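June 2022

Table day at last! I have been wanting to do this since I moved in, and today I had the whole afternoon off and no excuse left, so I hauled everything out of the bottom drawer and the shelf over the stove and had a proper go at it.

The tablecloth first. It's the white one with the thin black squares that Aslı Ekinci gave me when she left for her new place, and it has been folded up in a bag ever since October. The creases are still in it. I thought about ironing and then I thought, no, let it hang out on the table for a week and see what happens. I love it so much! The whole kitchen looks brighter with it on, even with the blind half down. Rami came by to return my drill and stood there saying it looked like graph paper, and now I want to draw on it, so thank you, Rami.

Then the chopsticks. I had them all over the place, a few in the fork tray, a few in the jar with the wooden spoons, one behind the bread bin (how?). I laid them out side by side on the cloth and went through them to see which ones still had a friend. They're the plain light brown wooden kind, nothing fancy, and I like them better than the shiny ones I had before that let every noodle slide right off. My plan is that they get their own home from now on. No more digging around while the soup gets cold.

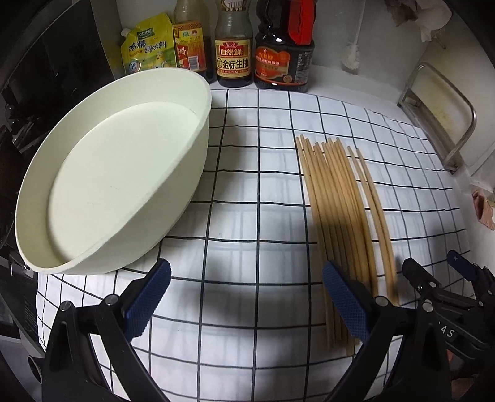 I also got the big basin down, the pale green one, which I had honest-to-goodness forgotten was that big. It was up on top of the cupboard with a pile of place mats in it. It's so good for salad, or for washing greens, or for mixing filling if I ever get everyone over for dumplings, and it has been sitting up there doing nothing! It's a bit scuffed on the bottom inside and I don't mind one bit. It goes on the low shelf now where I can grab it with one hand.

The seasonings took longer than I expected. I want the ones I use all the time standing in a row at the back where I can reach them, so the chicken seasoning in the yellow-green pouch gets a spot there for sure. It goes in nearly everything I make. Egg soup, fried rice, the cabbage thing. Brendan Hennessy tried the cabbage thing last month and asked me for the recipe twice, and I still haven't written it down for him. Do that tomorrow.

Dumplings, then. I really think I'll do it. Saturday after next, if Hjørdis is back by then, and Helge if he can get off work. I figure 14 each to be safe, more for Helge. I need wrappers, cabbage, ginger, scallions and a second cutting board, and maybe another couple of small dishes for dipping sauce. Aslı can show everybody how to do the pleats, because mine come out looking like socks.

It's past 10 now and my feet hurt and I keep walking back in there to look at it. Ate toast for supper over the sink so I wouldn't get crumbs on the new cloth. Call Hjørdis in the morning before she leaves for the train.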